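Hudis 夹爪指垫用了一个多月：抓得是真牢，松不开也是真松不开

分享 20 · 评论 4

先说买它的原因。我们组今年一直在做叠衣服，两手各拿一只手持夹爪，一遍一遍示范，录完拿去训练机械臂。原装指垫抓毛巾、抓T恤都没什么话说，一碰到针织的就打滑，尤其是袖口，夹住一提，人还没走到位，袖子先溜了。Sinéad 在群里推荐了 Hudis 的加纹指垫，说她那边抓牛仔裤特别稳，我三月初就下单了一套，四片装，正好够两只夹爪。

包装挺用心的，一片一片分开放，背胶纸上还印了左右。安装说明只有半页，写着擦净、对齐、按压，按多久没写。我按自己的习惯用酒精擦了一遍，贴好之后压了一晚上，第二天早上才开工。贴得很正，合上以后两边纹路能对齐，这一点比我以前用的 Braveck 那款强多了，那款我贴了三次都是歪的。

测试用的是我自己的芥末黄条纹毛衣，铺在那条青绿色的毛绒毯子上。选它没别的意思，就是它难：针织、有弹性、条纹多，底下的毯子毛又长，夹下去到底夹了几层，手上根本感觉不出来。Peadar 老说我折腾自己，可家里的床不都长这样吗，谁家的毛衣会乖乖平铺在一块灰板子上等你来叠啊！
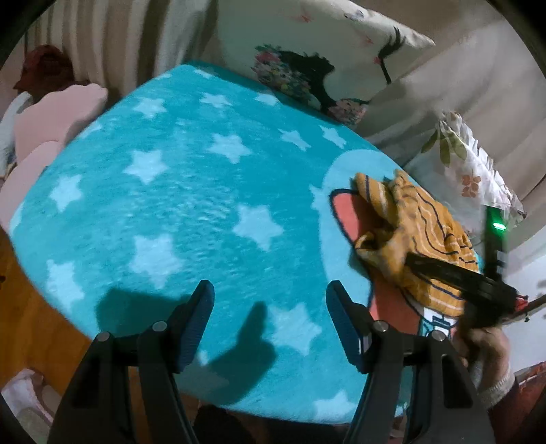
头一个礼拜我是真的满意，满意到差点当天就写好评。以前抓领口要试好几回，换了这个指垫，轻轻一合就咬住了，提起来翻面也不掉，整件衣服的重量挂在两根手指上都没问题。手柄不用捏得很死，录一下午手腕也没那么酸。Sinéad 问我怎么样，我回了她一长串感叹号。

然后就出事了。

那天下午快五点，我在录“抓领口、提起、转身放下”这一套。放下的时候手柄已经松开了，手指也张开了，衣服没走。左边指垫的纹路钩住了一股线，我以为放掉了，手往回一撤，领子跟着我走，毯子也被带起来一角。我吓了一跳，本能地又捏了一下手柄，这下更糟，线绞进纹路里面去了。最后是 Peadar 拿小镊子一点一点挑出来的，毛衣领口被拉出好长一个线圈。（心疼，这件我挺喜欢的。）

一件毛衣当然不算什么大事。让我后背发凉的是后面：这段录像照样存进去了，标的是“成功”。我们用的 Gradar 录制程序只看夹爪开合的数值，手指张开它就当东西放下了。绿灯亮着，数值正常，没有任何报警。要不是我人就站在那儿，谁会知道这一条是坏的？

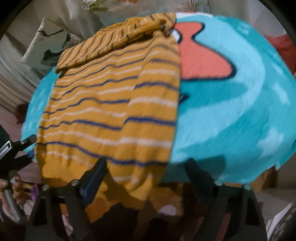
问题到底出在哪儿

我把指垫拆下来对着台灯看了半天。纹路是一道一道的，槽本身不深，毛病在槽口，边缘切得太利了，手指甲划过去能感觉到刮。抓牛仔裤、帆布这种织得紧的料子，边利一点是优点，咬得住。换成针织，线圈是松的，一压就陷进槽里，张开的时候要是手上还带着一点往后撤的力，就挂住了。

还有就是背胶。用到第二周，右边那片下沿有点翘，翘的地方最容易钻线进去。我按回去过几次，按完能顶一个下午，第二天又起来。我问了客服，回复得很快，态度也好，内容是建议我“避免用于起毛织物”。可是商品页上写的就是“适用于各类衣物”呀，毛衣不算衣物吗？我把截图发过去，对方说会反馈，到现在页面也没改。

后来我专门测了一轮，就测袖口，夹住、拉平、放下，连着做 20 次。用的还是这件毛衣，反正领口已经那样了。结果有三次没放干净，其中一次是线直接缠住，另外两次是手指张开后布料还贴着左边的垫子，得抖一下才掉。20 次里有三次，放在人手上你可能骂一句就过去了，放在要拿来教机器的数据里，我觉得挺吓人的。

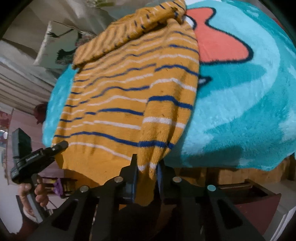 抖一下这个动作尤其讨厌。你自己录的时候完全不会注意，顺手就抖了，然后它就成了示范的一部分。Róisín 那边的机械臂有一阵子老是放下衣服以后原地哆嗦，我们查控制器、查延时，查了两天，翻回去看录像才发现，是我抖的。是我！她笑了我一个礼拜。哆嗦本身倒没伤着谁，可她那台臂旁边有时候站着人，袖子围巾什么的要是被这种垫子挂住，臂又以为自己已经松开了，继续往后退，那就不好笑了。我们现在的规矩是，臂上一律不装这款指垫，测试时旁边的人袖子挽起来，急停按钮放在伸手能按到的地方。

另外毛屑也是个事。纹路里会积绒，积多了手感发滑，跟刚买来完全两样。拿旧牙刷刷一刷能恢复，我大概每录完一组刷一遍，忘了刷就会后悔。毛衣自己也沾了一身屑，越录越难看。

我试过的几个补救办法

用细砂纸把槽口磨圆。有用，是几个办法里最管用的，磨完再测袖口就没再缠过线。代价是抓力下来一点，提整件毛衣时偶尔会往下滑一小截，我能接受。注意要拆下来磨，别在夹爪上直接磨，粉末会掉进关节里。

在垫子外面包一层薄硅胶套。不推荐，套子会转，夹着夹着就跑到侧面去了。

换回 Ebihara 的平面垫。老老实实，不钩线，抓领口又得多试几次。我现在针织类的任务都用它，牛仔裤和毛巾才换 Hudis。

改动作。张开之后先停一下，看清楚布料确实落下去了，再往上抬手，别斜着往后撤。这个是 Sinéad 教的，听起来很笨，可是真的少出好多问题，铺平、拉袖子这种小动作也一样。录制那边我也加了一步，每条收尾前夹爪要离开衣服，镜头里能看到完整的下摆才算结束，看不到就标“待查”，不许自动标成功。 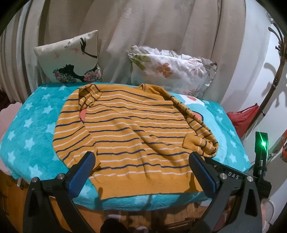 打分和结论

满分十分，抓牛仔裤、帆布、毛巾，我给 8 分，扣的分是背胶和那半页说明书。抓针织，我给 4 分，而且这 4 分里有一半是砂纸挣来的。

值不值得买，看你叠什么。如果你跟我一样什么都叠，那就买一套备着，别只留这一种。已经买了的朋友，麻烦回去翻一翻自己标成“成功”的那些毛衣录像，重点看放手以后的那一两秒。我翻完删掉了一大批，心在滴血，但是删完以后 Róisín 那边确实不哆嗦了。

商家如果看到：槽口倒个圆角吧，胶换一换，页面上那句“各类衣物”也请改掉。改了我再来更新。

——Ngân Lưu

读者评论（4）

Dorin Sârbu：我这边抓毛线帽也钩过，当时还以为是我夹爪没校准，白白重校了一下午。请问砂纸用多少目的？

Ngân Lưu 回复 Dorin Sârbu：我用的是抽屉里翻出来的，背面的字都磨没了，反正是摸着很细的那种。轻轻带几下就行，别把槽磨平了。

Peadar Keane：补充一下，挑线的时候夹爪要断电，或者把手指卡住。那天我镊子还在里面，有人差点又捏了手柄，我就不点名了。

Róisín Ó Gríofa：“没伤着谁”我有意见，我的两天时间不算吗？另外 Gradar 那个自动标注可以在设置里关掉，藏得很深，我晚点把路径发群里。

联系我们 | 转载请先留言 | 版权归作者所有 | 返回顶部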